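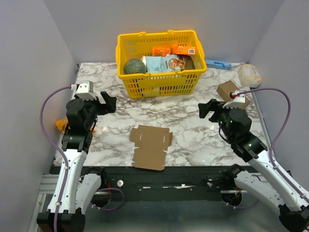

Two arms over the marble-patterned tabletop.

About Ridska

We deliver propane and heating oil to homes, farms and small shops in and near Skernbridge, and we love doing it! Ridska began with one secondhand truck and a yard we rented by the month. Vichien Ongart drove, Gráinne Dolan answered the phone, and on the coldest mornings they swapped.

Today we look after 612 tanks. Most are the ordinary backyard kind, a few belong to greenhouses, and one heats a church hall with the highest ceiling any of us has ever seen. We know the gates, the dogs and the driveways that need chains by December.

Our drivers train with Tassanee Srisuk, who has been handling fuel gas her whole working life (ask her about regulators if you have an hour). Every new driver rides along with her through a full winter before taking a route alone. Leak checks are part of every first fill, and we don't charge for them.
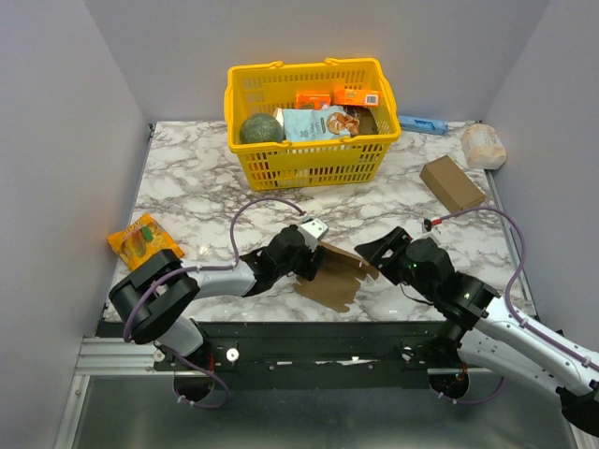 In April we opened our second yard, on the Krishnan road, with storage for the north side of the county. It has cut the drive to our farthest customers by roughly 345 miles a week, and the crews up there are thrilled to be getting home for supper. Nusrat Gazi runs that yard and has already painted the office door bright green.

We also put in Porix, our new delivery planner. It looks at the weather and at how much you used last year, then puts you on the list before your tank runs low. If you'd still like to call when the gauge drops, please do! Plenty of people prefer it, and Canan Avcı at the front desk enjoys the company.

Office hours are 7:30 to 5, Monday through Friday, and Saturday mornings in heating season. If you smell gas, leave the building first, then call the emergency line from outside. Somebody picks up day and night.

Page updated 29/10/2012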